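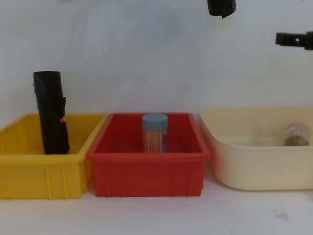
Yellow, red and cream bins at a two-arm station, Dutivden

About Senstead

Senstead is a contract kitting and returns company. We receive small household goods in mixed lots, sort them by type and condition, and send them out again as kits, shelf packs or single items. Our customers are regional wholesalers and a few online stores. We employ 20 people at two sites, Dutivden and Khattak, and we run robot arms at the first of them.

The company was started by Kristine Magbanua and Waqas Lashari in a rented unit at Khattak. In the early years all sorting was done by hand at long tables. Goods came in by the carton, a sorter emptied the carton, and everything went into colored bins according to a paper sheet taped to the wall. The bins are the same idea today. The sheet has been replaced by a file.

What we handle

Our product list holds 446 lines. Most are light, cheap and awkward: rolls of bags, toothpicks in clear containers, jars of dry goods, sponges, candles, clips, batteries in blister packs. A person can pick up any of them without thinking. For a gripper the differences matter. A container with a hard lid gives a repeatable grasp. A roll of soft plastic film gives under pressure and may carry a loose end that catches on its neighbor. A clear jar is hard for a depth camera to measure, and its contents are often easier to find than its wall.

For this reason every product line carries a handling grade in addition to its part number. Grade A lines may be moved by the arms without a person at the station. Grade B lines may be moved by the arms with a person present. Grade C lines are moved by hand. The grade is set by the people who work the station and is reviewed every August. A line can go down a grade at any time on the word of one operator. Going up a grade takes a trial and two signatures.

The stations

A station consists of a table, two arms, a set of open bins and a terminal. The arms are mounted so that both can reach the middle of the table. Each carries a parallel gripper. Between moves the grippers wait above the bins, clear of the tallest item on the day's list. That height is entered by the operator at the start of the shift, and a wrong value is the most common cause of a stopped station.

Bins are ordinary plastic household stock. We tried machined trays with fixed pockets during the first year and gave them up. The trays improved placement accuracy, but they had to be changed for each customer, and the changes took longer than the sorting they were meant to speed up. Open bins can be lifted off the table, emptied and put back by anyone. The cost is that the position of an item inside a bin is never known exactly, so the arms have to look before each pick. We accepted that cost.

Work is released to the stations by a scheduling program we call Luria. It was written in-house by Babar Soomro and is maintained by him and one part-time developer. Luria does three things. It assigns lots to stations, it reads the handling grade of each line, and it keeps a record of every pick that was stopped, along with the name of the operator who cleared it. The name is recorded so that someone can ask that person what happened. It is not used for performance review. This is written into our employment terms, section 3.

What changed for the people here

We are asked about this by customers, by job applicants and by visitors, so we set it out at some length.

Headcount did not fall when the arms were installed. Four sorting jobs were closed and four station operator jobs were opened, and the sorters were offered the new jobs first. Three accepted. One moved to receiving at Khattak, where work is still done by hand, and her pay was kept level.

Pay for a station operator is one band above pay for a sorter. The first proposal was to keep the band the same, on the argument that the work was physically lighter. The staff disagreed, pointing out that an operator is responsible for clearing faults and for setting grades, and the proposal was withdrawn.

Physical load went down. Before, a sorter at Dutivden stood and reached across a table for most of a shift. An operator stands, sits and walks, and does most of the reaching when bins are swapped. Reports of shoulder and wrist pain have become less frequent. We have too few people to call that a finding.

Attention load went up. Sorting by hand is repetitive, but it leaves the mind free, and several people told us they missed that. Watching an arm is a different task. Nothing is required for long periods and then something is required at once. We now limit time at a station to two hours, followed by a period in packing or receiving, and the rotation is fixed on the posted schedule so that no one has to ask for it.

Conversation also changed. At the long tables people faced each other. The first station layout put operators back to back, with the arms between them and the rest of the room. After complaints the terminals were turned, and operators now face the aisle.
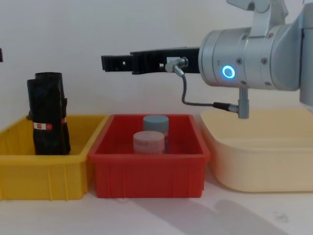 Razia Satti disagrees with part of the account given so far. In her view the two-hour limit matters less than who holds the authority to lower a grade. She says that in her first months at a station she would let an arm try the same soft roll again and again, assuming that whoever had set the grade knew better, and that the work became tolerable on the day she moved the line to C herself and the schedule simply followed. "After that it was my table," she says. She would also like it noted that the terminals were turned only after the second complaint.

It is noted. The record shows a first complaint that was logged as a furniture request and closed without a reply. Layout complaints now go to Waqas Lashari directly.

Training

New operators spend their first weeks in hand sorting, whatever their background. An operator who has never sorted a carton tends to set grades by the shape of a package, and shape is a poor guide. Weight distribution, surface finish and the way a label lifts at its edge are learned by handling the goods.

Station training follows in stages. The trainee first clears stops with an experienced operator beside them. The trainee then sets the clearance height, loads bins and releases lots from the terminal. Grading comes last. No certificate is issued, but time spent in training is paid at the operator rate.

Taner Ertürk runs the training at both sites. He also writes the stop sheets, single-page instructions kept at each station that describe how to make the arms safe, remove an item from a gripper and restart. The sheets are kept short on purpose. Any operator may mark up a sheet in pen, and marked sheets are collected and retyped.

What we have not automated

Unpacking of cartons, inspection of returned goods, final packing and all work at Khattak are done by hand. Inspection is the one we are asked about most. A returned item may be unopened, opened and complete, or opened and short, and telling these apart often means lifting a lid and looking in. We ran a trial of lid removal with both arms, one holding the body and one turning the cap. It worked on some containers and was slow on all of them. The trial was ended and the inspectors kept the task.

We have no present plan to put arms at Khattak. The floor there is uneven, lots are smaller, and the people who work there have asked to be consulted before any change. A written undertaking to do so has been in force since Jul 1, 2021. It covers new machinery, new software that assigns work, and any camera placed where people can be seen.

Visits and work with us

Customers may visit Dutivden by arrangement. Visitors are taken around by an operator who is off station at the time, and questions about the job are best put to that person. Closed shoes are required on the floor.

Open positions are listed on the jobs page together with their pay band. Applicants for operator positions are invited to spend a paid half day at the tables and at a station before deciding.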